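4.2 Open-gap reference views

Aperture drift was estimated against views in which the fingers of the hand-held gripper stand apart over a plain pale surface. The Alus routine fits a line to the upper edge of each pad and takes the spacing between the two lines as the open reference. Of 357 candidate views, 109 were kept for the fit — the remainder were held back for testing.

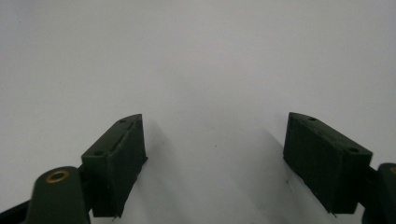
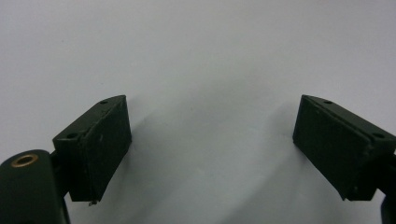
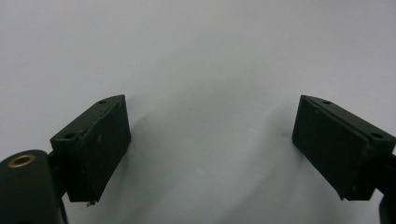
Figure 4. Reference views with the gripper open and nothing between the pads.

The small round holes in each pad gave a second set of points, used where the edge fit was poor. Soft shadow between the fingers was masked before fitting, following Wannasri and Ďurica. The same settings were applied to the Pescombe set of 1560 views.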